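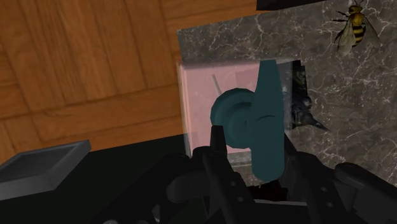
Ticket: listing floor area wrong on portal feed, Wimwood stage 2
Status: Resolved, monitoring
Raised by: Wimwood display suite
Assigned to: Listings support, Posus

Issue as reported
Two-bedroom apartments in Wimwood stage 2 are showing the wrong internal area on the public search page. The price list in the display suite says 158 square metres for the corner type. The website says 1000. Buyers are ringing the suite to ask which is right, and one has asked for the larger figure in writing.

Environment
Posus listing manager, nightly feed to the public site. Floor plans and areas supplied by Nnaji (architects) as a spreadsheet. Brochure PDFs supplied separately by Zoninetti.

Log

9.10 am
Confirmed on the public page. Corner type shows 1000 sq m on desktop and mobile. Other types in the same building are fine. Stage 1 is fine.

9.25 am
Checked the record in the listing manager. Internal area field is blank. Land area field is 1000. The public page falls back to land area when internal area is empty, so that is where the number comes from. 1000 is the minimum lot size left over from the house and land template.

9.40 am
Typed 158 into internal area by hand and saved. Preview correct. Asked the suite to hold off telling buyers it is fixed until the feed has run.

10.30 am
Forced a feed run. Field is blank again and the page is back to 1000. The import is overwriting the manual entry.

11.05 am
Opened the spreadsheet from Nnaji. The internal area column for the corner type has "158 m2" as text. Every other row is a plain number. The importer rejects the text value and writes a blank, with no warning in the log. Same file has been in use since the November price release.

11.20 am
Tried stripping the unit in the import mapping. No good, the mapping only handles a unit at the start of the cell.

11.50 am
Edited a copy of the spreadsheet so the cell is a number, loaded it and ran the feed. Corner type now shows 158 sq m. Left it alone for one more run and the value held.

1.15 pm
Suite reports the printed comparison sheet still has the old figure. The sheet is cached separately. Cleared it for stage 2 only. Reprinted from the suite, correct.

1.40 pm
While in there, found the car space on the same type listed as "land". Changed to "title, basement". Not part of the original report.

2.05 pm
Nnaji will resend the file with the column formatted as numbers. Until that arrives nobody should reload the original. The brochure from Zoninetti has the right area and needs no change.

Still open
Importer should flag a rejected area instead of saving a blank. Raised as change request 2206.
Land area should be hidden for apartment listings. Added to the same request.

2 comments
0 shares

Related tickets
Stage 1 parking levy missing from outgoings estimate
Enquiry form sends to old display suite address
Sold apartments still appearing in map view
Brochure download times out on mobile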